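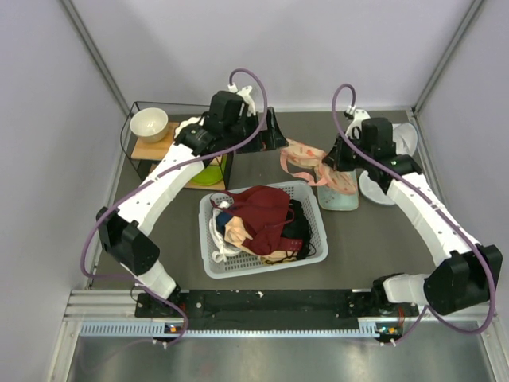 ## Revamis twin-arm cell, from Cladard

Demonstrated at the Jurngate open day in June. Price on request, which we did, and are still waiting.

The demo job was laundry. Cladard says the cell can be left alone with a basket of mixed clothes. We'd want to see it try jeans before believing that. Thin straps are a fair test, but a short one.

- Quoted weight: 171 kg
- Quoted running life: 2,005 hours
- Lead time: 19 weeks

Ersoy will take orders, minimum deposit £200. Ask who pays for spare fingers.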